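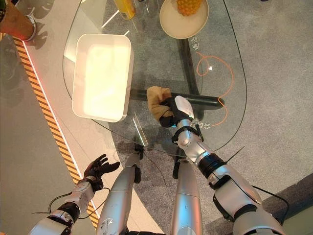 Capítulo 8 – Limpeza e conservação dos tampos de vidro

Este capítulo aplica-se a todas as mesas baixas Bindholm com tampo de vidro transparente. Se a sua mesa tem tampo de pedra, salte para o capítulo seguinte, que é mais curto e menos aborrecido.

O vidro transparente é um material sincero. Mostra o pó, as dedadas, a rodela da chávena e, a certas horas da tarde, o estado de espírito de quem o limpou pela última vez. O procedimento abaixo foi escrito por Areti Stefanou para a primeira edição do manual e revisto por Cirilo Sandoval, que lhe retirou quatro páginas sobre vinagre.

8.1 Antes de começar

Precisa de dois panos macios sem costuras grossas, água morna, um detergente neutro e um sítio onde pousar tudo o que está em cima da mesa. O chão serve. O braço do sofá também, até ao dia em que deixa de servir.

Verifique se as ventosas entre o tampo e a base estão assentes. Se o tampo deslizar quando o empurra com um dedo, pare e volte ao capítulo 5 (Montagem do tampo).

CUIDADO: Não se sente, não se ajoelhe e não se ponha de pé sobre o tampo para chegar ao candeeiro. O serviço de assistência conhece o argumento de que era só um segundo.

8.2 Limpeza semanal

1. Retire os objetos levantando-os. Arrastar um vaso de barro sobre vidro produz um som que se ouve no prédio e um risco que fica com a mesa.

2. Sacuda o pano à janela. Um grão de areia preso no tecido faz o mesmo trabalho que o vaso, mas em silêncio.

3. Passe primeiro o pano seco, do centro para a borda, sem carregar.

4. Humedeça o segundo pano em água morna com uma gota de detergente. Uma gota. O frasco sugere uma tampa cheia, e compreende-se o interesse do frasco.

5. Limpe em faixas paralelas, sobrepondo um pouco cada passagem. Os movimentos circulares são tradicionais e deixam círculos.

6. Seque de imediato com a parte limpa do primeiro pano.

7. Baixe-se e olhe para o tampo de lado, contra a luz. Se não vir nada, mude de ângulo. Se continuar a não ver nada, acenda a luz.

NOTA: Nos tampos arredondados, a borda acumula mais gordura do que o centro, por ser onde toda a gente põe as mãos ao levantar-se. Dê-lhe uma passagem à parte, seguindo a curva.

8.3 Manchas persistentes

Cera de vela: deixe endurecer e levante com um cartão de plástico, inclinado. Nunca use lâminas, nem as que dizem servir para vidro.

Cola de etiquetas: aplique algumas gotas de Plullex Neutro, espere 22 minutos e limpe com o pano húmido. Evdokia Balaskas, da nossa oficina, espera 20 e diz que dá no mesmo.

Calcário: use o produto Sarantis para vidro, diluído conforme o rótulo. Não o deixe escorrer para as ventosas, que amarelecem.

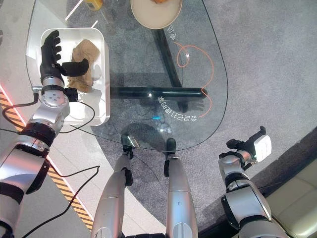
Tinta de caneta: álcool, pouco, e num canto primeiro. Quando a caneta pertence a uma criança, convém localizar também a caneta.

CUIDADO: Não misture produtos. Não deite água quente sobre um tampo frio. Um choque térmico pode partir o vidro e não está coberto pela garantia.

8.4 Tapetes e alcatifas

Se a mesa assenta sobre alcatifa, torça bem o pano antes de o usar. Os pingos na alcatifa secam com auréola, e a auréola tem tendência para ficar precisamente do lado da porta. Uma vez por mês, desloque a mesa um palmo para que as fibras recuperem. Faça-o a dois e pegando pela base, nunca pelo tampo.

8.5 Peças e assistência

As ventosas de substituição vendem-se em saquetas com a referência 756. O tampo completo tem a referência 3366 e demora mais a chegar. Encomende através da Drudau, ao cuidado de Kaja Uibo, indicando o modelo e a cor da base. "A mesa da sala" não é um modelo, embora seja o mais pedido.

Para reclamações sobre riscos, envie uma descrição por escrito a Polyxeni Fragkou e indique com que foi feito o risco. A resposta "apareceu" atrasa o processo.

Texto revisto em agosto de 2008. Substitui a edição de junho, em que os passos 3 e 4 vinham trocados.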